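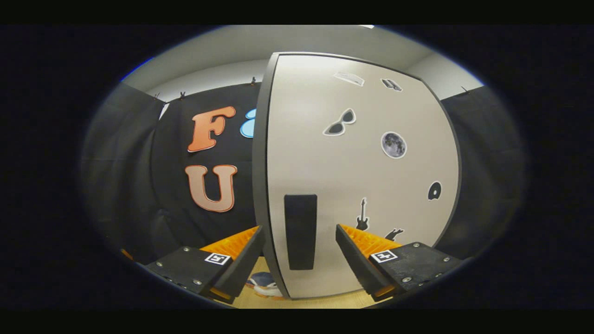
What happens to a warehouse job when part of it is handed to a robot? Most of the job stays where it was, and the part that moves leaves behind new tasks in setup, checking and recovery, which somebody on the floor has to be trained, scheduled and paid to do.

# The Second Shift at Zurkton

The Bonari returns center in Zurkton employs 47 people on two shifts. It takes back consumer goods from online sellers, opens them, inspects them, and sends each one to resale, repair, parts or scrap. Conveyors and label scanners have been in the building since it opened. Handling the goods themselves has always been manual work, for a reason familiar to anyone who has priced a robot cell: no two cartons in a row contain the same thing.

In January the company started using an arm-mounted gripper system called Amrani at one of its sorting stations. The arm picks an item from an inspection tray, turns it for the cameras, and places it in a tote. It handles a limited list of goods. Everything else passes down the line to a person, as before.

The arm is the part visitors ask to see. The larger change is in a former packing area behind the repair benches, where employees spend part of the week recording demonstrations with a hand-held version of the same gripper.

## Recording the work

The hand-held tool has two black fingers with orange ribbed pads on the inside and a square printed marker near each fingertip. A camera on the tool looks out over the fingers. The person holding it performs a task the way the arm would have to perform it, with two contact surfaces and no wrist tricks that the arm can't copy. The markers let the software, Cloreo, recover the opening between the fingers from the video. A separate tracking step recovers the path of the tool through space.

A recording starts with the tool held still. The operator approaches the object, makes contact, completes the motion, releases, and backs away. Then the object is moved or exchanged and the sequence starts again. Operators are told to work at a normal pace and to leave hesitations in. If a grasp slips and is recovered, the file is kept and tagged as a recovery.

The center recorded 3089 demonstrations before the arm went live. Of these, 2619 passed review and were used in training. The rest were set aside for lost tracking, a hidden marker, or a task description that did not match the video. The last category was the most expensive to find, as it required someone to watch the file and read the label at the same time.

Rejections were unevenly distributed in the early weeks. Experienced sorters had more of them than new hires. The center's training notes attribute this to habit: a skilled sorter tilts the wrist while lifting, shields the item with the free hand, and starts toward the next item before the current one is fully down. All three are efficient in ordinary sorting. The first hides a marker, the second puts a hand in the video that the arm doesn't have, and the third gives the file no clean ending.

## Why backgrounds matter

A model trained on video will use whatever is in the video. If every demonstration of a given item is recorded on the same bench under the same lamp, the bench and the lamp become part of what the model has learned about that item. Moved to another station, it may reach for the right object in the wrong way, or stop.

The recording area is therefore rearranged often. Fabric is hung and taken down. Plain and busy surfaces are rotated. Objects with patterns, printed shapes and strong color contrasts are placed near the target, behind it, or on it. Curved surfaces get particular attention, since a flat graphic on a curved shell changes shape in the camera as the tool approaches, and the wide-angle lens bends it further near the edges of the image.

This rearranging was at first treated as idle time. Operators were credited for finished recordings, and nothing was entered for the setup between them. The predictable result was that layouts stayed in place too long. After the first training round showed weak performance on unfamiliar backgrounds, Bonari changed the work order so that each layout change is logged as a task of its own. The number of recordings per shift fell, and the next model handled new stations better.

## What left the line, and what arrived

The goods assigned to the arm are rigid, of moderate weight and fairly regular in shape: boxed accessories, small appliances without cords, hard cases. These were never the difficult items. They were, however, the items that gave sorters a break. A boxed accessory takes a glance and one motion. A bag of mixed cables takes a minute of untangling and a judgment on whether the contents match the order.

With the easy goods gone, the manual stations receive a denser stream of hard ones. Items per hour at those stations went down, as would be expected, and for the first several weeks the display above the line showed this as a loss of performance. Supervisors knew the cause. The display did not, and sorters worked under a red number until the targets were recalculated by item class.

This is a common error in partial automation. Average handling time is calculated on a mixed stream. When a machine removes the short tasks, the average for the remainder rises even if each person works exactly as before. Any site planning a similar change should recalculate its targets before the arm is switched on, and should post the new ones where the old ones were.

The physical load changed as well. Sorters now lift fewer items in total but bend and turn more per item, and they spend longer in one position while untangling or checking parts. Two stations were fitted with height-adjustable trays. The remaining stations are to follow when their frames are replaced.

## Intervention

An operator on each shift is assigned to the arm. The title on the schedule is cell attendant. The duties are to clear stopped picks, confirm uncertain classifications on a touch screen, wipe the pads, and decide when an item should be taken off the arm's list.

The first of these is less simple than it sounds. A stopped pick leaves the arm in a state that the attendant has to read correctly before touching anything. The item may be held, partly held, or resting against a finger. The cell's gate has to be opened through its interlock, the item removed, the gate closed, and the cycle restarted from a point the software accepts. In the original procedure, a restart from the wrong point sent the arm to pick an item that was no longer there, which produced another stop. The revised procedure adds a step in which the attendant confirms on the screen what is in the tray.

Attendants also write the stop reports. The form used to offer a fixed list of causes, and "other" was the most frequent entry. A free-text line was added at the attendants' request. The entries that followed were short and specific - pad glazed, tape on lid, bag inside the tray, reflection off the wrap - and they now determine much of what gets recorded in the back area the following week.

That loop is the most useful product of the project so far. A stop on the line becomes a note, the note becomes a recording task, and the recording goes into the next training round. The people who see the fault are close to the people who record the correction, and often they are the same people on a different day of the rotation.

## Pay and rotation

Bonari made no layoffs when the arm was installed. It left some vacancies unfilled, and the head count stated above includes the recording and attendant roles.

Both roles are paid one grade above sorting. The difference is paid only for hours spent in the role, and this has been the main point of dispute. Sorters argue that the skill being recorded was acquired at the sorting stations and is present at all times. The company's position is that the grade attaches to the task. The question is open and will be taken up when the current agreement is reviewed.

Rotation was introduced to limit hand strain. The hand-held tool is light, but it is held away from the body with the thumb and forefinger working the fingers open and closed, and several hours of that is more repetitive than sorting. A recording block is now limited to half a shift. Operators switch hands where they can, although left-handed files need their own tag, as the approach angles differ.

There is also the matter of what the recordings contain. The tool's camera faces the work, but it has a microphone, and the early files included conversation from the repair benches. Audio is now disabled at the device. Video that shows a face is removed at review. Files are stored under a session code, and the list connecting codes to employees is kept by the personnel office. Supervisors can see totals for the area and cannot open an individual's results. Operators can open their own.

## The next item class

Bonari intends to add soft goods to the arm's list, beginning with items in sealed bags. Bags deform under the pads, reflect light, and shift their contents during the lift. The existing recordings are of limited use for this, and the center expects to collect a new set with a softer pad and a slower closing motion.

Sorters have been asked to nominate the bagged items they consider suitable. The first list has been submitted. It leaves out anything with a drawstring, which the sorters want kept at the manual stations until the stop reports on plain bags have been read. The project group has accepted the exclusion for the first training round.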